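How to Flush Your Cooling System at Home

Posted July 18, 2019
88 shares | 3 comments

I love this job. It takes one easy afternoon, you need hardly any tools, and your engine gets years of extra life out of it! Old coolant turns acidic and starts eating the radiator from the inside, so if yours looks brown or rusty, go ahead and flush it now.

My daily driver is a Riis wagon with a small diesel, but the steps are the same on nearly any passenger car. Check your owner's manual for the coolant type and the capacity before you buy anything. 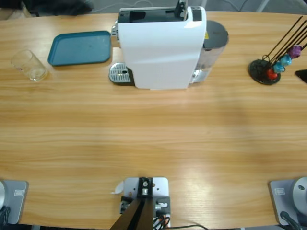
Photo: Cremilda Honorato

What you need: a drain pan, pliers for the hose clamps, a funnel, a bottle of radiator cleaner (I like Jutari), distilled water and fresh coolant. Put on gloves and keep pets out of the garage, as coolant tastes sweet and is very poisonous.

Step 1. Let the engine cool down completely. Never open the cap on a hot engine! I leave mine overnight and start after breakfast.

Step 2. Set the pan under the radiator and open the drain plug slowly. If the plug is plastic, go easy on it. Mine was stuck the first time and I ended up pulling the lower hose instead, which works fine but makes a bigger splash. Take off the radiator cap once the flow settles and the rest will come out much faster.

Step 3. Close the plug, pour in the cleaner and top up with distilled water. Turn the cabin heater to its highest setting so the heater core gets cleaned too. Put the cap back on, start the engine and let it idle for as long as the bottle says. Hold it at 800 rpm or a little above if your idle tends to wander.

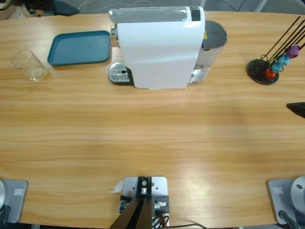 Glass, tray and coffee machine on the table

Step 4. Shut it off and wait again. Yes, all the way to cool! Then drain, refill with plain distilled water, run it up to temperature, cool and drain. Repeat until what comes out is clear. The wagon needed 3 rounds. Signe Bundgaard did her old Tendov van the same week and was still getting rusty flakes on round five, so don't be discouraged.

Step 5. Fill with new coolant, mixed half and half with distilled water unless it came premixed. Pour slowly and squeeze the upper hose now and then (with the engine off) to burp the air out.

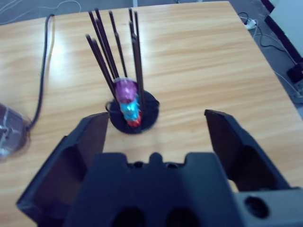

Some cars have a bleed screw near the thermostat housing, and if yours does, leave it open until you get a steady stream with no bubbles. Tighten it, fit the cap, and take a short drive with the heater on. Let the engine cool and check the level in the overflow tank, then check it once more the next morning.

Pour the old coolant into sealed jugs and take it to a recycling center. Please don't tip it down a storm drain!

I'll be doing the Gikow pickup in November and will post how that one goes.

44 people found this helpful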